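Trirus gripper build: FAQ

Can I build it at home?
Yes! I built mine in the spare room, with 52 printed parts and one very patient weekend. The fingers are dark green plastic with brass rings at the joints and black pads for grip. 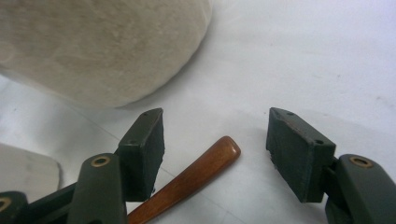 Do the pads wear out?
They do, and frayed edges are your cue to cut new ones.
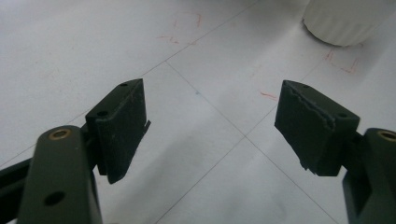 I keep a sheet of pad material in the drawer, and swapping a pair is my favorite five-minute job. Go for it!

Who drew the linkage?
Sebastián Mansilla, back in May.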